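February, evening

Second day with the trial kit from Torkska, and I have now spent more time with a white shoe than with my own family. Meinrad wants a verdict on the 400 a month. My verdict so far is that the arm has PiPER written on it and a firm opinion about footwear. It goes in by the opening, tips down inside the shoe.
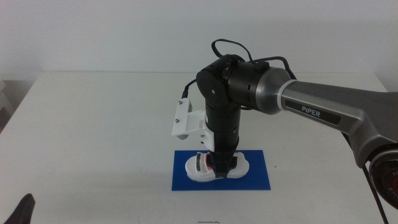
After lunch

Johanna rang from Torkska to ask if I was "getting value". I said the shoe was. She is sending an invoice for the extra support hour.

Spent the rest of it on the gripper camera, which costs more and shows me the red and black stripes very nicely.

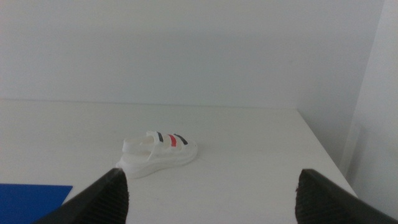 The manual gives two pages to all this and eleven to the warranty. Liesl thinks we should just hire a teenager. Must ring Meinrad before he signs anything.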